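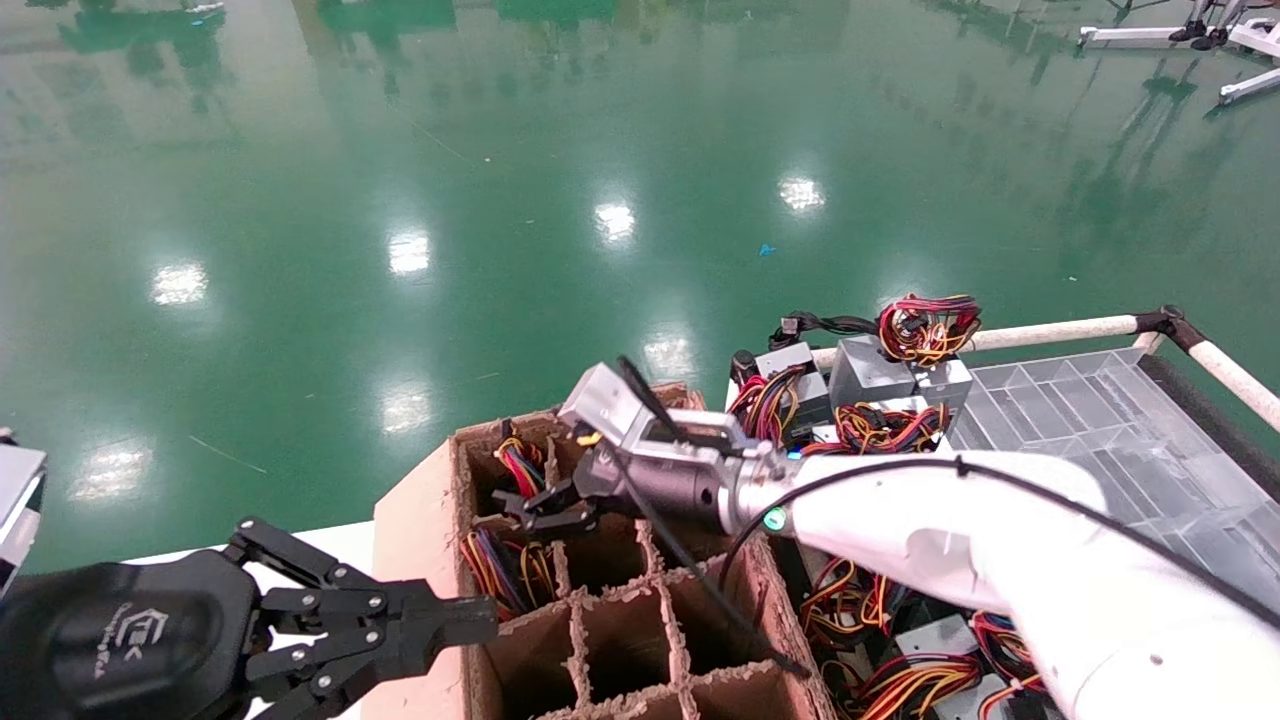 Mackenzie Beaulieu says the wires should be sorted by length before color, and she may be right. We went by bundle this time: red, yellow and black in one compartment of the box, the ones with purple in the next.

Parts Sorting, October 29, 2022

Power supplies from the Hamdan lot, 263 units in all. The gray metal units stay on the white table with their wires on — the bundles go in the divided cardboard box. Full boxes are shelved at Provov, 10 to a shelf.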